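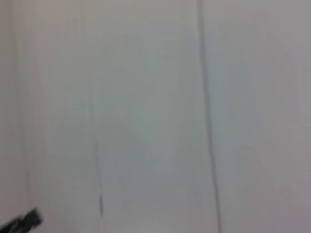
A pale, plain surface at close range.

How to practice your tennis strokes against a wall

Wall practice is the cheapest way to improve your timing. You need a racket, a few balls and a flat wall with clear ground in front of it. Ask before you use a wall that isn't yours.

1. Mark the net line. A tennis net is 36 inches high at the center. Measure up from the ground and put a strip of tape along that height. Anything that hits below the tape counts as a net ball.

2. Pick your distance. Start 12 feet from the wall with soft forehands. Move back as your swing gets longer. If the ball bounces twice before you reach it, step in or hit a little higher on the wall.

3. Turn before the ball bounces. The ball comes back sooner than it would from a partner, so there is no time for a big backswing. Keep it short — racket back, shoulders turned, contact out in front. 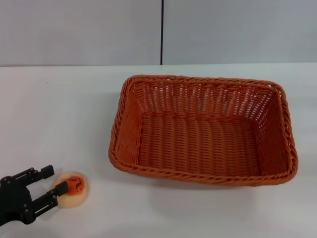

4. Add a target once you can keep a rally going above the tape. Start big, with a chalk circle as wide as your racket is long, and fill in the middle. The peach-colored disc is laid out the right way for this, with a reddish-orange patch in the center and a paler ring outside it. It's the size of a cookie or a small bun, though, and a wall target needs to be much larger. Aim for the whole circle first and worry about the middle later.

5. Alternate sides. Hit one forehand, then one backhand, and go back to your ready position between shots. When the rally breaks down, slow the ball down and start again.

6. Finish with volleys. Stand closer, use the continental grip and keep the ball off the ground. Block it with a firm wrist and don't swing.

My student Erick Kinyua works up to 100 shots a side before he stops. Beginners should stop when their feet stop moving — late, flat-footed shots only teach bad habits. Old balls are fine for all of this, and a slightly dead ball is easier to control.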